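Cable slack at the elbow, again

September 19, 2018

The arm faulted twice last week, both times on the same move: wrist down, elbow nearly straight, base turned toward the ottoman. The log gave a communication error on the gripper. Power cycling cleared it. I do not count that as a fix.

I went through the cable run with the controller off. The gripper lead had been tied to the elbow housing with no free loop, so every extension past the middle of the table put the pull on the connector. I cut the ties, seated the connector again and left 12 cm of slack on the elbow side. The new ties are snug enough to hold and loose enough that the cable can slide.

Next I checked the mount. Two of the clamps on the frame took another quarter turn. Diarmuid Lynch, who built the frame for the Urness job and lent it to me afterward, had told me to check them every 50 hours. I had let it go a good deal longer.
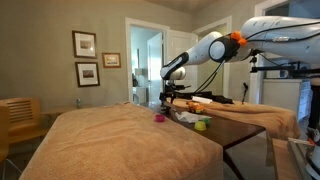

Arm out over the table, cables hanging from the elbow joint.

With the clamps tight I redid the table height. The stored value was 3 mm high, enough to make the fingers close above the rim of a low cup. I touched off at four points on the wood and saved the average. The towels compress, so I don't touch off on them. Their height is entered by hand with a margin.

Test run: 42 cycles of the move that used to fault, at half speed, then the same number at full speed. No errors. The gripper current looks the same as it did in the December logs.

Still open: the wrist makes a faint tick when it reverses under load. Tidberg's manual puts this down to the belt tensioner and gives a torque figure for it, but my small driver doesn't go that low. I have one on order from Wastalbridge. Until it comes I am keeping the wrist at 50 percent acceleration.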